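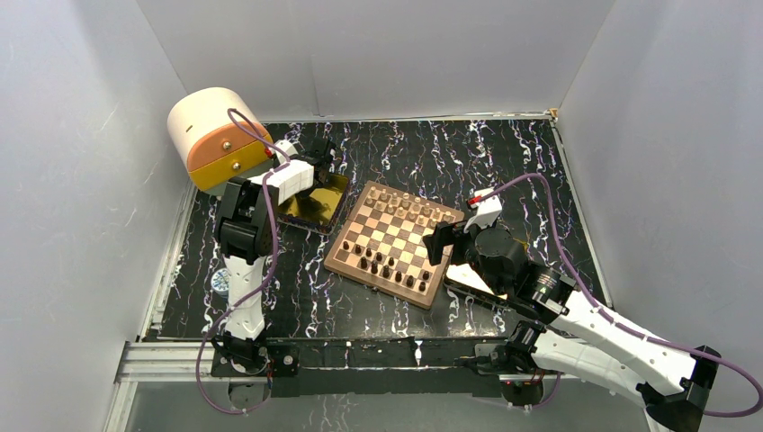 *Light against dark on a wooden board.*

I learned chess at forty-four, in a town I'd only meant to change trains in. Komska has one station, two bakeries and a cafe called Buleck, and my connection had left without me. I went in for soup and stayed until the lights went off.

If you've never been to a chess cafe, let me spoil it for you: they're loud! I had imagined library hush and men with beards frowning into their coffee. Buleck sounded like a fish market. People slapped clocks and argued over other people's games (you're not supposed to, everybody does), and a woman at the next table saw me staring and pushed a board across. I told her I only knew how the horse moved. She said that was plenty to be going on with, and then she beat me four times before my soup got cold.

I was hooked, obviously. Back home in Velow I signed up for one of those free playing sites, which handed me a starting rating of 1,000 and took most of it away again by the end of May. At my lowest I was hovering just over 300. I didn't know it went that low. I lost to children, I lost on my lunch break, and once I lost in six moves while waiting for a dentist.

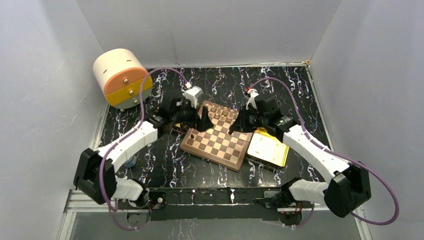

*Marble-style veins and white arms.*

What saved me was going back to playing in person. On a screen I move too fast - it's all thumbs and panic. Across a real table I have to reach out and pick the thing up, and somewhere between my lap and the board I'll often notice that my queen is about to be eaten.

So now I plan trips around it. I've played in the ferry waiting room at Toma, where the wind comes under the door and knocks over your pawns, and in the back of a laundromat where the winner got a free dryer cycle. I keep a notebook, too. Last time I added it up I'd finished 2,061 games, and I would love to tell you I've won half of them.

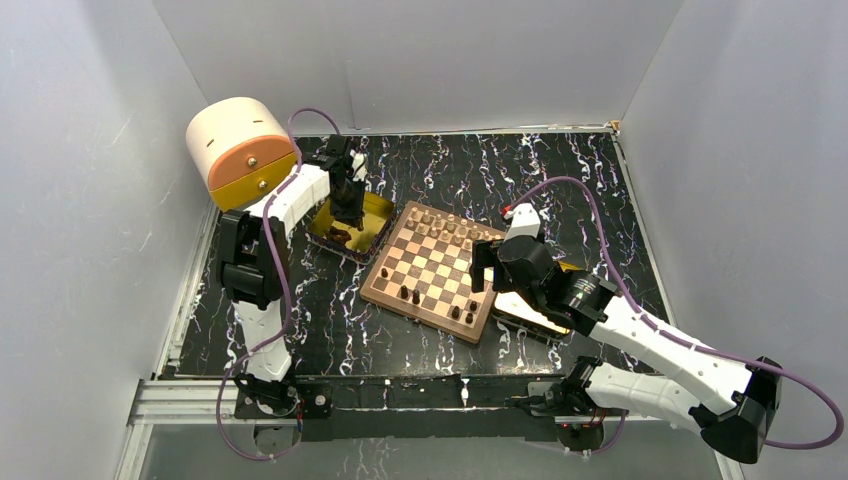 The funny thing is how little the winning matters once you're sitting down with somebody. I've played people I couldn't say good morning to in their own language, and we got along fine for two hours with nods and groans. You learn a lot about a stranger from how they take back a hand that's hovering over the wrong piece. Some laugh. Some go pink and pretend they were reaching for the sugar.

I still go through Komska when I can, even though the direct train is faster and cheaper. The woman from the next table is usually there by four, and she still won't tell me her rating. Last visit I held out for fifty-one moves and got a draw, and she bought the soup.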